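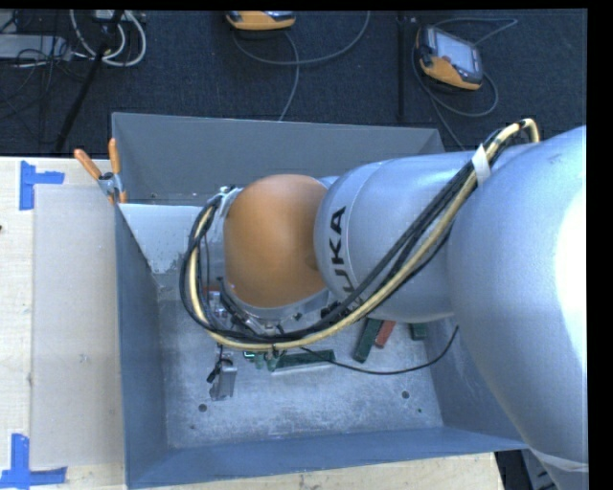 Report No. 5, page 1 of 2

Dolcombe Evening Learning Program
Progress report to the Nic Aodha Fund
Prepared by Nivaldo Barbosa, program coordinator
8 June 2025

Dear Ms. Prothero,

I send you the report for the second part of the grant year. The budget table is on page 2, in the same form as last time.

Enrollment

In this period 29 adults were enrolled in the evening courses. Most of them work during the day, many in food packing or in cleaning, and they come to us directly after their shift. For this reason we moved the start of the English class to a later hour. Attendance became better after the change, especially in the beginner group. The bookkeeping class stayed at the old hour, as its students asked us.

Courses

We gave English at two levels, basic bookkeeping, and a short course on how to write a job application. The last one was new. The students liked that they could bring their own letters and correct them with the teacher. It was too short, and I would like to give it two more evenings in the next term.

The mathematics course did not start. We could not find a teacher after the first one accepted a full-time post in Mustham. The money for this course was not used and it is shown separately in the table.

Library

The small lending library was used more than we expected. The number of loans was 2,973, against 2,523 in the previous period. Easy readers and dictionaries are the most wanted. Several dictionaries are now in bad condition and must be replaced. I ask for your permission to use a part of the unspent mathematics money for this purpose.

Rooms and travel

We continue to use the two rooms in the Sanemis building. The heating problem, which I described in my last report, was repaired by the owner without cost for us. Bus tickets remain a difficulty. The price went up and the travel support no longer covers the full trip for the students who live outside Dolcombe. At present they pay about 29 percent of the ticket by themselves.

Next period

The autumn term opens in October. Before then we must find a mathematics teacher, print the new course list and agree on the hours with the building. I have spoken with two candidates and I will write to you when one of them has accepted.

Please let me know your decision on the dictionaries before the summer closing, so that I can order them in time.

With kind regards,
Nivaldo Barbosa

Copy to: Llinos Prothero, grants office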